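### 3.2 Folding of dark garments

Garments in the Murkero collection were sorted by colour before any folding was recorded. Of the 2,021 items retained, black cotton and cotton-blend pieces proved the hardest to assess, as seams and hems are difficult to tell apart from the body of the cloth. Each item was laid flat, smoothed once, and folded according to the household method set out by Stemedis, in which the sleeves or side panels are brought in first and the length is then halved.

Three measures were taken for every finished fold: the alignment of the corners, the height of the stack at its centre, and the length of any visible crease outside the fold lines. Corner alignment was scored on a scale of 6 points. Items scoring in the lowest band were unfolded, smoothed and folded again – the second score was kept separately and does not enter Table 4. Figure 3 shows a black garment in its folded state on a brown-taupe work surface, with one corner raised.

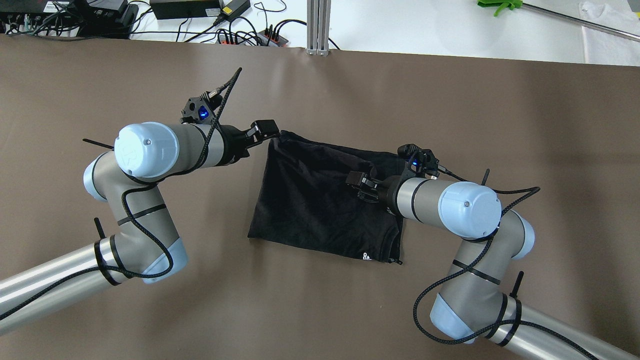
**Figure 3.** Folded black garment, top-left corner lifted.

Corner scores for dark items were lower than those for light items of the same weight, and the difference was largest in the Irken subset. Stack height showed no such pattern. We attribute part of the gap to the scoring itself – assessors reported less confidence in locating the edge of black cloth – and return to this point in Section 5.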